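Notes on Fostering in Plurkville

The Eklund Animal Shelter placed 137 dogs in foster homes last year, and my household was responsible for two of them. Applicants are required to attend an evening orientation and to agree to a home visit.

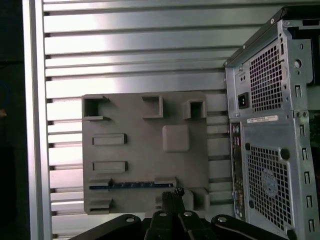 The visit to my home lasted 12 minutes. The shelter supplies food and bedding, while the foster family provides transportation to the clinic. A refundable deposit of $200 was introduced in December. I consider the amount too high for many families and have written to the shelter accordingly.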